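4. Packing Your Marchal Sleeve

Now for the fun part! Your Marchal carries a slim laptop and still slides into a crowded backpack.

1. Lay the sleeve on a bed or other soft, flat surface and fold both handles outward.
2. Hold the fabric near the end of the zipper and pull the tab slowly until the sleeve is fully open.
3. Slide the laptop in, hinge side first, lid closed. 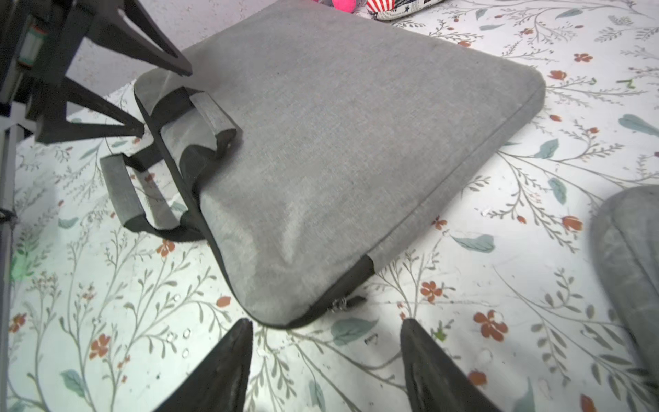

Fig. 6. Sleeve lying flat, zipper pull near the lower tip, handles to the left.

4. Tuck in any loose paper (up to 43 sheets fit nicely), then zip up.
5. Bring the two handles together and lift. Feels great, doesn't it?

Note: The zipper may be a little stiff at first. Open and close it a few times and it will loosen up beautifully.

CAUTION: Keep chargers out of the sleeve. They can press against the screen.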